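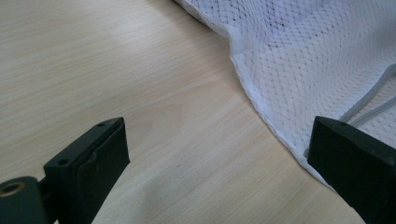
Gripper fingers open beside white mesh fabric on a tabletop.

Tarnness releases Mulligan 2 for cloth-handling demonstrations

PORNVILLE, March – Tarnness today released Mulligan 2, the new version of its software for turning hand-held gripper demonstrations into training data for robot arms.

The update adds a fabric mode. It tracks folds and hems in thin or open-weave material, which earlier versions often lost against a light table. It also lines up the gripper views with the overhead view automatically, a step users had been doing by hand.
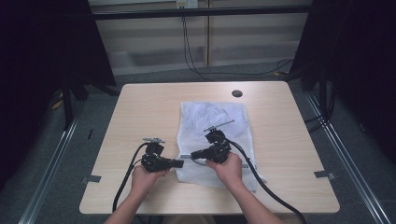 Two hand-held grippers in use above a table with a mesh cloth.

Tarnness tested the release on 2363 cloth demonstrations and kept 803 of them as a reference set, available to license holders on request. Mulligan 2 also exports to Ulta, the company's motion planner. Projects made in the first version open without conversion.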